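Ticket: Search skips song titles with accented letters
Product: Zimo Catalog
Status: Solved
Opened: December 15, 2019

Hi everyone! First, we love Zimo. Our folk song library, Tandine, moved over from a pile of spreadsheets in May and people are finding music they forgot we had. We now have 1,485 songs in there, with lyrics, keys and notes on who taught us what.

The trouble is with search. If I type a title in plain letters, anything with an accent or a dotted letter drops out of the results. Paste the title in exactly as it was entered and it comes right up (so the records are fine, phew). The Turkish songs are hit hardest, then the Norwegian ones.

What I tried so far:
Cleared the browser cache. Same thing.
Logged in from a second computer. Same thing.
Exported 40 records and opened the file. Every letter is correct.
Retyped one title by hand and saved it. Now it shows up in plain-letter search!
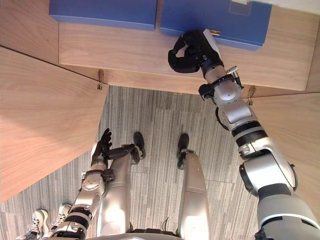

Antonina Lysenko: We had the same problem with the Romaniuk songbook. Resaving worked for us too, but only one record at a time. Check whether your old titles came in through the spreadsheet import. Ours all did.

They did, every one of them! Great catch. I went back and compared an imported song with one we typed in directly, and only the typed one behaves. I also looked under Settings, Search, and "Match similar letters" is already on.
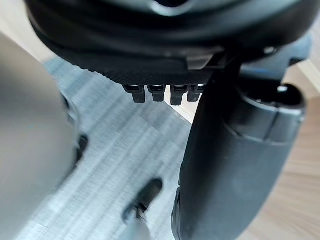

Ulla Bakke
Song Librarian, Tandine

Update, same afternoon. Rainer Albers from support wrote back and suggested rebuilding the index. It's under Tools, Maintenance, Rebuild Search Index, and you need an admin login to see it. I picked "Titles only" first and it ran for almost 30 minutes. Then I tried the Gedik collection, our worst case, and the whole list came up from plain letters. I may have cheered.
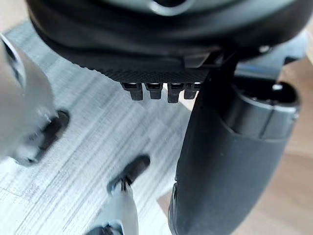

Does rebuilding the index change anything in the records themselves?

The records stay as they are. Only the search list is made again, so titles, lyrics and notes keep their original spelling.

Lyrics still had the old problem, so I ran it again with "All fields" ticked. First lines work now, and so do the composer names. The only leftovers are 5 songs where the title has a stray space in front, and I'm fixing those by hand.
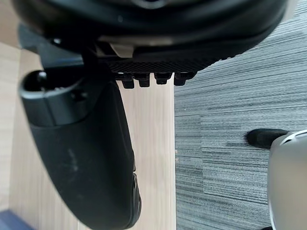 Rainer, please go ahead and close the ticket. One wish for a later version: a reminder to rebuild after an import would be wonderful. Thank you both so much, I'm off to look up a lullaby!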